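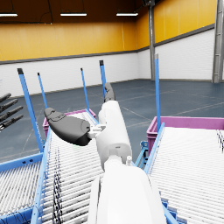
So the Miditz soap works does an open day every September, and I finally made it this year (47 minutes on the bus from Bivomcombe, standing the whole way). You smell it before you see it – lavender, mostly, and something like wet chalk. Our guide was Yoga Tambunan, who let us poke at a slab of olive oil soap before it got cut into 380 bars. It feels like cold cheese! The bars then sit on racks for 30 days, and I had no idea soap needed that long. I skipped the talk on labels and went straight to the seconds table, where I bought way too much of the Ambaye, the orange one with oats in it. Coffee was terrible, but the plum cake was great and I had two slices.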